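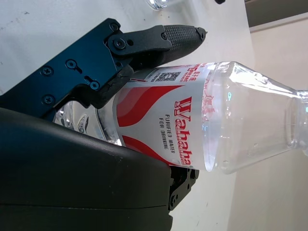 Checking the grip on a bottle of Wahaha water, with the upper finger pad resting at the edge of the label.

Setting the grip force and caring for the finger pads on the Preleo two-finger gripper

Written by Aoi Kudo, Lirotton workshop, Mar 1, 2019

On our small test cell we pick up many kinds of objects, but the thin plastic water bottle is the one I use for setting up the gripper. A hard box accepts almost any force. A thin bottle shows you at once in its wall how hard you are pressing, and if the pads are worn or one finger is not straight, the bottle turns in the grip. If the gripper works well with the bottle, it will usually work well with the other objects in our list.

These instructions are for the Preleo gripper with the wrist camera installed. If you have the older model without the hinged finger link, the order of work is the same but the screws are in other places, so please look in the manual for them.

What you need

- Hex keys, the short set and the long set
- A soft cloth and isopropyl alcohol
- One full bottle of water, cap closed
- A paper strip, cut from normal printer paper
- A fine marker pen
- The teach pendant, with your own user logged in

Before you start

Move the arm to the service position and put the cell in manual mode with reduced speed. When you work with the keys on the fingers, the drive power must be off. I lock the switch and keep the key in my pocket. My colleague Xolani Oosthuizen puts it on a hook beside the door. Choose one way, and tell the others in your shop which way it is.

Step 1. Clean the pads

The black rubber pads have a small diamond pattern, and dust stays in it. Wet the cloth with a little alcohol and wipe from the root of the pad to the tip. Do not pour alcohol directly on the finger, it can run into the joint. Let the pads dry before you continue.

Look at the pattern under a lamp. If the diamonds are flat near the tip, change the pad. Always change both pads together, even if the other one still looks good. One new pad and one old pad do not have the same friction, and the object will creep to one side.

Step 2. Check the screws

Begin at the bracket plate and go out toward the finger. Put the key fully into the head of each screw and try it gently in the tightening direction. You only want to feel if it moves. The screws at the hinged joint are the most important ones, and in our cell they are also the ones that become loose first.

If a screw moves, take it out, clean the thread, put one small drop of medium thread locker and tighten it again to the value in the manual. Then draw a thin line with the marker over the screw head and the plate. At the next check you can see from the line if the screw has turned.

Step 3. Check that the fingers are parallel

Switch the drive power on and stand outside the fence. Close the gripper on the paper strip with the force at 10 percent. Do not hold the strip with your hand, use the long tweezers or a clip on a stand. Pull the strip softly with the tweezers. It should hold the same at the tip and at the root of the pad. If it slides out easily at the tip, the finger is open too much, and you must adjust the stop screw before you go on.

Step 4. Set the force with the bottle

Lay the bottle on its side on the table. Turn the wrist so that one finger comes from each side, and place the pads on the body of the bottle. Start again from 10 percent and close. Lift a little above the table and wait. If the bottle slips, put it down, open, and add a small amount.

With our bottles the good value is 46 percent. At 59 percent the wall bends in deeply and sometimes stays bent after opening. A slight dent while the gripper is closed is normal and you do not need to correct it. Please do not copy my number without a test, the plastic is different from one maker to another.

When the bottle holds, rotate the wrist 90 degrees slowly and then back. Watch the wrist camera picture during the movement. The printing on the label is useful for this, because you can choose one letter and see if it changes its place against the pad.

Step 5. Save the values

Save the force under the name of the object, and not under the general default. In November we had many hard gear parts falling down in the Dreltdale cell, and the reason was that somebody saved the bottle force as default. Write the value and the pad change in the service book too.

If it still slips

Check if the bottle has condensation on it. A cold bottle in a warm room is difficult for any pad.

Check the speed of the lift. A fast start pulls the bottle out of a grip which is good in a slow test.

Check the center of the grip. With a full bottle, if you hold it too near to one end, the heavy side goes down and the bottle turns between the pads.

Spare pads are ordered from Procházka as a pair. Write the gripper model on the order, the pads for the older fingers have another hole distance and they do not fit.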